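Notebook, table-clearing project, Balimlow student robotics group
2/5/19

Carrying on from the October entries. Goal for this block is unchanged: the arm takes an instruction of the form "put the [color] [cup/bowl/plate] in/on the [color] [bowl/plate]", and executes it without a human touching the pendant. Rweyemamu is the planner branch, Drokville is the old one. Everything below is Rweyemamu unless noted.

Setup checks before power-on
- Re-ran hand-eye calibration for the overhead view. Residual is fine in the middle of the cloth and gets worse toward the corners, same as last time. Did not chase it.
- Table height re-entered by hand. The value in the config was from before the cloth went on. Cloth thickness is small but it matters for the cups, where the approach stops just short of the surface.
- Gripper opening limit set to 60 percent for cups. At full opening the outer finger catches neighboring rims on the way down.
- Speed limit 300 mm/s in free space, 17 mm/s for the last part of the descent. The second figure is slow to watch but leave it alone.

Color segmentation
The old thresholds were tuned under the previous lights. Orange-red and plain red were merging, and the planner then treated two objects as one long blob and picked a grasp point between them. Split them on hue first and then on saturation. Purple and magenta separate cleanly except where there is glare. Lime is the easy one, but there are several sizes of it, so color alone does not identify an object and the instruction has to carry the class as well. If two lime bowls are on the cloth, the parser should ask for a size word. At the moment it takes the one with the higher score and says nothing. Ticket is open.

Green cloth against lime plastic: no problem so far. Margin is bigger than I expected on paper.

Cup grasp
Grasping by the rim with one finger inside and one outside, against grasping across the body. Rim grasp is tolerant of errors along the rim but tips the cup if the fingers close off-center. Body grasp needs more clearance. Decision for now is rim grasp when there is a neighbor inside the clearance radius, body grasp otherwise. The switch is a single if statement in grasp_select and should probably be a cost term.

Placement
Target point for "in" is the centroid of the target mask, shifted away from the arm. The shift is a leftover from Drokville, where the gripper occluded the near half of the target and pulled the centroid off. I think the occlusion handling in Rweyemamu makes the shift redundant, but I have not removed it. Needs a direct comparison with the same layout and the same instruction, shift on and off.

Release height is still a guess. Too high and the cup bounces or lands on its side, too low and the fingers press on the dish. Current rule is rim height of target plus a constant.
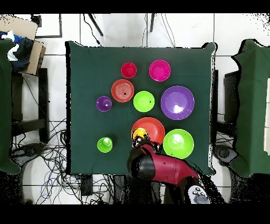 Overhead view with the yellow cup in the gripper; side view with the yellow cup in the orange-red bowl.

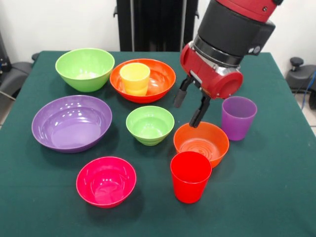 Stijn Meijer went through the draft of this page and disagreed on the shift. His position is that it should stay until someone has tested it on the large plates, because a plate has no wall to stop a cup that is let go near the edge, and a centroid error that is harmless in a bowl can put the cup half off a plate. He would also log the mask area at the moment of release, so a bad centroid can be traced to occlusion afterward without guessing from the video. He added that the release rule makes no sense for plates as written, as the rim height of a plate is close to nothing and the constant is doing all the work.

Agreed on the logging, it is two lines. Agreed on plates too. Splitting the rule by class: bowls keep rim height plus constant, plates get cloth height plus cup height plus a smaller constant. Cup height comes from the object table, which means the object table has to be right. The purple cup entry is a copy of the red cup entry and has not been measured.

Other items
- Log index for this block starts at 791. Earlier numbers belong to the Drokville runs, do not mix them in the same plot.
- Planner timeout on targets near the right side of the cloth. Wrist joint gets close to its limit and the solver tries the long way around. Seeding it with the previous solution helps. Not a fix.
- Parser accepts "dish" for both bowls and plates. Daranee Thammasiri wants that kept for the Wedutthorpe demo, so it stays, but it should raise the same size/class query as the lime case.
- Emergency stop checked before first motion.

Next
Shift on/off comparison, plates included. Measure the cups. Move the grasp switch into the cost function if there is time, otherwise leave the if statement with a comment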